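Right, the drawer incident. A few of you asked, so here is the long version, in instalments, while I eat a sandwich standing up.

Background for new people: I spend my working hours at Prirnbridge, in a kitchen where no one is allowed to cook, trying to get an arm to open a drawer, take out one snack, and close the drawer again. A toddler can do this. A toddler can do this when you have specifically asked it not to.

We were 2,894 runs in by the start of June. Most of those were fine. Some were fine in the way a parallel park is fine when you end up on the kerb but the door still opens.

The arm goes by Suvarna on the run sheet. The software that decides how hard it should pull is called Planetti. The software that is meant to notice when Planetti has lost the plot is called Burka. Please remember these names, there will be blame to hand out.

So. The drawer binds a bit. It's wood, it's a humid month, it has opinions. A person feels that and gives it a wiggle. Planetti feels that and concludes the drawer has not yet understood the request.

The force limit on the pull is supposed to be 2 kilos for a drawer this size. Somebody (me) had raised it during a late session when the thing kept giving up halfway, and somebody (also me) had not put it back.

Even that should have been all right, as Burka checks the wrist sensor against the limit and stops everything if they disagree. Except Burka was reading the limit from the same file I'd edited. So it looked at my ridiculous number, looked at the wrist, and reported that all was well.

You can probably see where this is going. I could not, I was labelling a spreadsheet.

The kitchen, for those who like to see where the money goes:
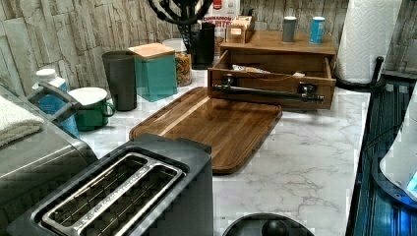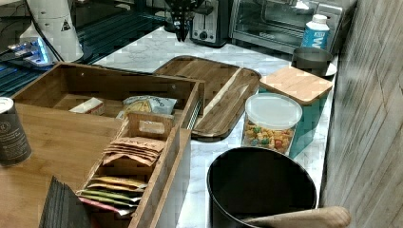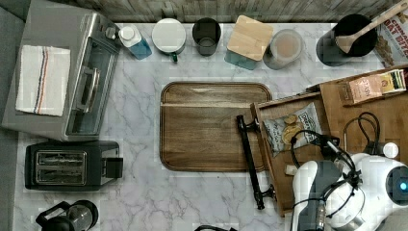

If the arm is holding on to a handle when it faults, does it let go or does it freeze? Asking because ours froze with a cupboard door half off and we couldn't decide which was worse. – tove_in_the_lab

Good question, and a sore one. Ours freezes. The brakes come on and the fingers keep whatever grip they had, which is what you want with a glass and the last thing you want with a jammed drawer under load.

Which brings me to the incident proper. It pulled. The drawer stuck. It pulled harder. The whole organiser started coming along the bench towards the front, very smoothly, with all its contents on board. From the spreadsheet side of the room this made a noise like someone moving house.

I hit the stop. Arm froze, still holding on. Organiser froze too, overhanging by up to a hand's width, and I stood there with one palm under it reading the release procedure off my phone. The release procedure is on page 162. There are 200 pages. I'd like a word with whoever ordered them, and I have a horrible feeling that's me as well.

No one hurt, nothing broken. One bag of chips is now mostly crumbs, and has been entered in the log as a consumable.

What we've changed: Burka has its own limits now, in its own file, which I don't have permission to edit. I asked for that myself and have already been annoyed by it twice.

If the drawer's body moves at all, the run ends. We were only ever watching the drawer. Embarrassing, but there you go.

And the release steps are taped to the wall at eye level, in big type, next to the stop button. Cost of tape: not claimed.

Tove, to answer the bit you were really asking – I'd still take the freeze over the drop, but only with a second button that opens the fingers slowly while the brakes stay on. We're wiring ours up this afternoon. Will report back if I still have a bench.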